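Home | Bench notes | Cells | Spares | Search
Print this page | E-mail this page

Zaleo hand-held grippers – finger pads and pivots
Notebook entry, 4th October

Left hand tool back on the bench after the last block of cup and can work at the Jafri site. Complaint from the log: jaw closes short of center and the replayed width is off by 2 mm against the encoder. Right hand tool no complaint, but serviced at the same time so the pair stays matched.

Stripped the left tool to the housing. Linkage clean. The pivot screw at the top of one finger had backed out about a quarter turn and the bushing behind it was dry. Cleaned both, light grease, medium threadlocker on the screw only. Keep it off the bushing, it creeps. Torque as per the Ununel sheet. Pads lifted at the tip corner, adhesive still good at the root. Replaced all of them from the Brurkonetti bag, old ones binned.

Zero procedure unchanged: close on the gauge block, write offset, open to stop, close again, compare. Took three goes on the left tool before it repeated. Right tool repeated first time. 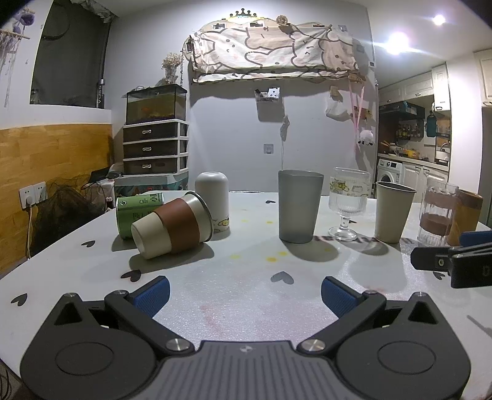 Pad wear limit stays at 900 cycles until we have better data. The texture goes before the thickness does, so calipers tell you very little; look at it under the lamp and compare with a new pad. When fitting, set the fingers open and sight across the gap so the two blue pads face each other squarely, then press from the root outward. The pivot screws stay accessible from outside with the pads on – two at the gray housing, one at the top joint of each finger – so there is no excuse for skipping the check. Paint mark across each head and body from now on, left tool done, right tool to do.

Grip check after service: 16 lifts per tool on the steel test cylinder, then 11 on the tapered one. No slip on either. Slight click on the left tool at full open, present before the strip as well. Suspect the stop, not the linkage. Leave it.

To do
- order pads, bag is nearly empty
- move threadlocker out of the grease drawer
- stop on left tool: measure at next service, January
- update the offset file on the logging PC, old value still in there

Contact the workshop | Copyright Ununel | Back to top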